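Maglaya Episode Guide and Air Date Tracker: Frequently Asked Questions

Last revised 8 Feb 2020
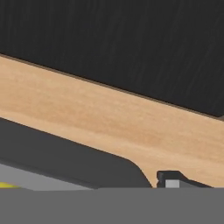
General Information

What is Maglaya?

Maglaya is an online guide to television series, miniseries and specials. It lists episode titles, original air dates, season and series status, and countdowns to upcoming broadcasts. Registered members may also keep a personal watchlist and receive notices when a followed program returns.

Does Maglaya stream or sell programs?

No. Maglaya does not host, stream, sell or rent video of any kind. Each program page names the channel or service that first carried the program, where this is known. Questions about playback, subtitles, picture quality or billing should be sent to the channel or service concerned.

Is there a charge for using the guide?

The guide may be read without charge and without an account. A free account is required for the watchlist, for reminders and for submitting corrections. A paid membership, described under Accounts and Membership, removes advertising and raises certain limits.

Which countries are covered?

Listings are organized by country of first broadcast. A program made in one country and first shown in another is listed under the country where it was first shown, and the country of production is given in the program details. Regional repeats are not recorded.

Air Dates and Countdowns

Where do the air dates come from?

Dates are compiled from published broadcast schedules, from press materials and from the schedule feed licensed from Hoveteck. Where two sources disagree, the date announced by the broadcaster is used. The program page is marked "Unconfirmed" until the broadcaster has published the episode in its own schedule.

Why does a countdown show a different day from the one announced?

Countdowns are calculated from the time zone set in the member's profile. A program shown late in the evening in its home country may fall on the following calendar day elsewhere. Visitors who are not signed in see the countdown in the time zone reported by their browser. To see the original broadcast date, select "Home schedule" on the program page.

How far ahead are episodes listed?

Individual episodes are listed up to 21 days before broadcast. Premieres and finales may be listed earlier if the broadcaster has given a firm date. A month without a day, such as "September," is entered as a month only, and no countdown is started until a day has been named.

An episode was postponed. When will the page be changed?

Changes received through the schedule feed are applied overnight. Late changes caused by live sports, news coverage or technical faults may not reach the feed before broadcast. In such cases the page is corrected by an editor on the next working day.

Why are some episodes numbered differently from the version I watched?

Maglaya follows the order of first broadcast. Home video releases and streaming services sometimes use production order, combine two short episodes into one, or divide a long episode into parts. Where an alternate order is known, it appears under "Other Numbering" at the foot of the episode list. Requests to replace broadcast order with another order as the main listing are not accepted.

Program Status

What do the status labels mean?

Returning: the broadcaster has ordered further episodes.
Awaiting decision: the most recent season has ended and no announcement has been made.
On hiatus: a season has been interrupted and further episodes are expected.
Ended: the program reached a conclusion announced in advance.
Canceled: the broadcaster has stated that no further episodes will be ordered.
Complete: the program was commissioned as a fixed number of episodes, all of which have been shown.

Why is a miniseries marked "Complete" and not "Canceled"?

A miniseries is ordered as a closed work. Once its last part has been broadcast, there is no renewal decision to be made, and a cancellation label would be incorrect. If a second series is later commissioned, the label is changed to "Returning" and the earlier episodes are grouped as the first series.

Does the edited version of a miniseries have its own page?

It depends on the extent of the editing. A version shortened only to fit advertising breaks is treated as the same program. A version that has been retitled, given a different number of parts, or assembled into a feature-length film receives a separate entry linked to the original. Running times are stated for each version where they can be verified.

Does Maglaya report rumors of renewal or cancellation?

No. A status label is changed only after a statement by the broadcaster, the streaming service or the production company. Remarks by cast members, social media posts and reports from unnamed sources are not sufficient. Members may discuss such reports in the program forum, subject to the forum rules.

Ratings and Reviews

How is the viewer score calculated?

The viewer score is the average of all valid member ratings, expressed as a figure out of 100. A score is displayed once a program has received 21 ratings. Until then, the page shows the words "Not enough ratings." Ratings from accounts closed for misuse are removed from the calculation.

Can a program be rated before it has been broadcast?

No. Rating opens when the first episode has been shown in the home country. Individual episodes open for rating in the same way. Members who have attended an advance screening are asked to wait until the broadcast date.

What are the rules for reviews?

Reviews must concern the program itself and must be at least 200 characters long. A review that reveals a significant turn in the story must carry the spoiler setting, which hides the text until the reader chooses to open it. For historical dramas, events that form part of the public record are not treated as spoilers, although the manner in which a program departs from that record may be. Reviews containing personal attacks, advertising or links to unauthorized copies are deleted.

May I change or remove my review?

Yes. Open "My Reviews," select the review and choose "Edit" or "Remove." An edited review displays the date of the latest change. Replies left by other members are removed together with the review.

Accounts and Membership

How do I add a program to my watchlist?

Sign in, open the program page and select "Follow." The program will then appear in your watchlist and in your personal calendar. A free account may follow up to 100 programs. Ended and complete programs count toward this limit unless they have been moved to the archive section of the watchlist.

What does paid membership include?

Paid membership removes advertising, lifts the watchlist limit and permits the personal calendar to be exported to other calendar software. It does not provide access to any video service. Membership is renewed yearly and may be stopped at any time under "Account Settings." Access continues until the end of the period already paid for.

Who handles payments?

Payments are processed by Adutex, and this name appears on card statements. Maglaya does not receive or store full card numbers. Requests for refunds should be made to Maglaya through the contact form and should include the receipt number.

I am not receiving reminders. What should I do?

Confirm first that reminders are switched on for the program in question, as each program has its own setting. Next, confirm that the e-mail address in your profile is correct and that messages have not been filtered as junk mail. If three reminders in succession are returned as undeliverable, reminders are suspended and a notice is placed on your account page. Correcting the address restores them.

Is there a mobile application?

The guide is available on mobile devices through Arkine, a companion application using the same account details. Arkine displays the watchlist, calendar and countdowns. Reviews may be read in the application but must at present be written on the website.

How do I close my account?

Select "Close Account" under "Account Settings" and confirm by means of the link sent to your e-mail address. The watchlist and profile are deleted. Ratings are retained without the member's name unless their removal is requested at the time of closure.

Corrections and Contact

How do I report an error in a listing?

Use the "Suggest a Correction" link on the program page. State what is wrong, what the entry should say and where the correct information can be verified. Corrections without a source are held for review and may take longer to process. Questions of spelling are settled by the on-screen credits.

Can I request a program that is not listed?

Yes, provided that it has been broadcast or has a confirmed broadcaster. Please supply the original title, the country, the channel and the year. Programs still in development are not added. One-off documentaries are accepted only when they form part of a named strand or season.

May I reproduce listings on my own website?

Short extracts may be quoted with a link to the relevant page. Reproduction of complete episode lists, automated copying and commercial use require written permission. Schedule data supplied under license cannot be passed on in any form.

Can Maglaya forward a message to a cast member or production company?

No. Maglaya has no connection with performers, writers or producers and does not hold contact details for them. Letters and packages received for third parties are returned to the sender where a return address is given.

How do I contact the editors?

Select "Contact" at the foot of any page and choose the subject that best matches your inquiry. Messages are answered in the order received. Please do not send the same inquiry under more than one subject, as duplicate messages are merged and take the date of the most recent one.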